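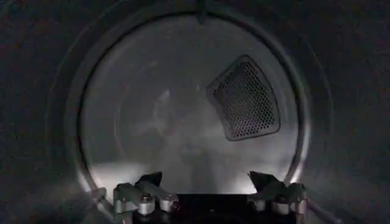 Ticket 2883
Opened: March 2018
Site: Horstead
Category: Purchasing / equipment planning
Status: Waiting on quote

Request
Horstead wants a second arm for the laundry cell and has asked for it on this year's equipment budget. Before we sign off, they need to know if the current gripper can stay or if a longer finger set has to go on the same order.

Entry 1
Checked the order draft. It lists the arm, one gripper, a mount and cabling. No spare fingertips and no second power drop. Draft sent back to Horstead with both items marked as missing.

Entry 2
Horstead says the short fingers are fine for baskets but reach into the drum is the limit.
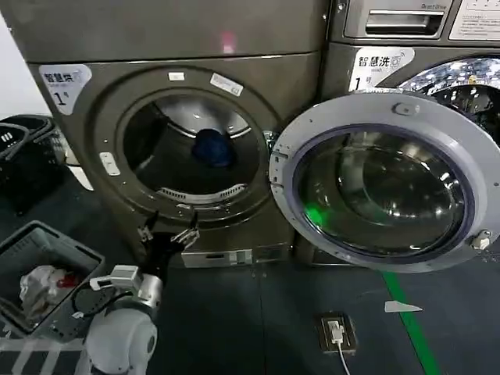 Reach is the item that decides the price. The Watden long finger set is 200 per pair and the standard set comes with the gripper. Standard fingers should do for anything near the door, but a piece lying toward the back of the drum, like the navy one in the dryer, has to be planned for as the normal case. Please price the long set as a required line and leave the standard set as the spare.

Entry 3
Asked Neltside if the long set fits the gripper we already own. They say yes, with a new adapter plate. Lead time is 7 weeks for the plate, so it has to go on the first order.

Entry 4
Power. Horstead was going to run the second arm from the existing outlet. Facilities would like a separate circuit. Masanja quoted 2000 for the electrical work, including the cover plates. This was not in the draft and puts the request over the site limit, so it needs a second approval.

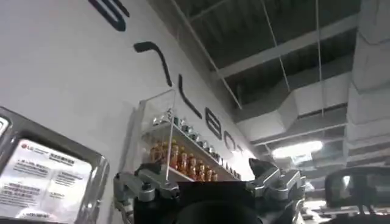

Entry 5
Second approval form sent. Until it comes back, the arm and the electrical work are on hold. The finger set and adapter plate are under the limit and can be ordered now on the site account.

Open items
Horstead: confirm mount height for the second arm.
Neltside: written quote for the adapter plate.
Masanja: confirm the quote is still good at the end of the month.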